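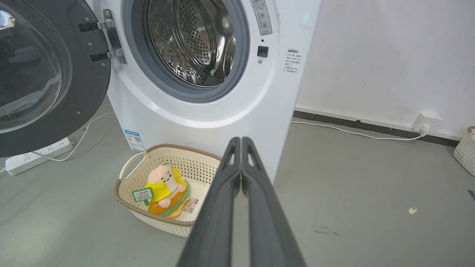 Araceli Arriaga asked, after reading the last version of this section, whether the approach phase really has to be recorded separately from the grasp, and whether the two could be cut apart later by script. They can be cut by script, but the cuts land in the wrong place often enough that we went back to marking them by hand. The steps below have been rewritten with that in mind.

4. Recording wrist-view demonstrations for the loading task

This section covers recording on the Romura arm with the wrist camera only. If you are also using the overhead camera, read section 5 first and then come back to step 3.

The aim of the study is to find out how well a policy trained on wrist views alone can take an item from a basket and put it in the drum of a front-loading machine. The quality of the recordings matters more than how many there are. In the first round we had plenty of episodes and a poor policy, and most of the trouble came from starts that were all alike.

4.1 Before you start

You will need:
The arm, homed and warmed up
The Zovano recorder, with free space for one full session
A laundry basket and a set of soft items
The session sheet

Caution: Keep power leads and extension strips out of the path of the base. Where a lead has to cross the floor, set a keep-out zone over it in the Zovano settings before enabling motion.

Caution: The washing machine must not be running a programme. Do not start one during a session, even to test the door.

4.2 Setting the start position

1. Open the washing machine door fully. A door left half open gets in the way of the elbow on the way in.

2. Put the basket on the floor in front of the machine. Move it a little between episodes. The position does not need to be measured, but it should stay within reach without the base moving.

3. Put one item in the basket. Use a soft toy or a single garment. Items with hanging tags may be used with the tags on. Write "tag" in the notes column so that these episodes can be pulled out later.

4. Bring the gripper to the start height with the fingers closed and pointing towards the basket. Check the preview. You should have the basket and the door opening both in view. If the drum is out of view, raise the wrist and try again.

5. Lock exposure. The inside of the drum is darker than the front panel, and auto exposure will swing as the wrist moves in.

Note: Door glass reflects the room lights. Leave this alone. We tried covering the glass in the pilot and the policy then did badly on any uncovered door.

4.3 Recording the approach

6. Press Record and wait for the tone. Hold still until it stops.

7. Move the gripper down towards the item at a steady speed. Keep the fingers closed for the first part of the move and open them when the tips are above the rim of the basket.

8. Press Mark as soon as the fingers are fully open. This ends the approach phase. Do not pause to press it; the second operator should do this from the handset.

Note: If the mark is late, leave it and write "late" in the notes. Do not try to fix it by recording the same move again. Repeats of the same move were the main fault in the first round.

4.4 Recording the grasp and the transfer

9. Lower the fingers on either side of the item and close them. Use the soft limit. The hard limit is for bottles and boxes and will leave creases in plush.

10. Lift straight up until the item is clear of the rim. Press Mark.

11. Carry the item to the door opening. Go in level, above the lower edge of the rubber gasket. If the item catches on the gasket, carry on as you would by hand. Recoveries are useful and should be kept.

12. Open the fingers inside the drum, withdraw, and press Stop when the wrist is clear of the door.

Caution: Do not rotate the wrist while the fingers are inside the drum. The ribs can trap a fingertip and the torque limit will not trip in time.

4.5 How many episodes

One session is 40 episodes. The full set used for the results below was 80, split over two sessions with different operators (Macario Mendoza and Azucena Rosales). Change the item every few episodes and change the basket position every time.

Of the full set, 18 were left out of training. Most of these had a missing second mark. A few had the basket pushed along the floor by the gripper, and we have not decided whether to put those back in.

4.6 What we found

With the phases marked by hand, the policy reached for the item sensibly from start positions it had not been trained on. With the script cuts it tended to open the fingers too early and come down on the rim. The difference was clear to both operators without looking at the scores.

The transfer was weaker. The policy lost track of the opening when a large item filled the view, and it failed this way in 3 of the test runs with the biggest toy. Adding a short memory of earlier frames helped a little. Crisóforo Bermúdez is running the same test with the Gallegos fingers, which are narrower at the tip, and his figures will go into the next version of this guide.

4.7 Ending the session

13. Home the arm and switch off motor power.

14. Take the items out of the drum and check behind the gasket for anything small.

15. Copy the recordings to the Vendus store and fill in the last column of the session sheet. Send questions about the sheet to Remo Parisi.

Continue to section 5 for two-camera recording, or section 7 for checking marks.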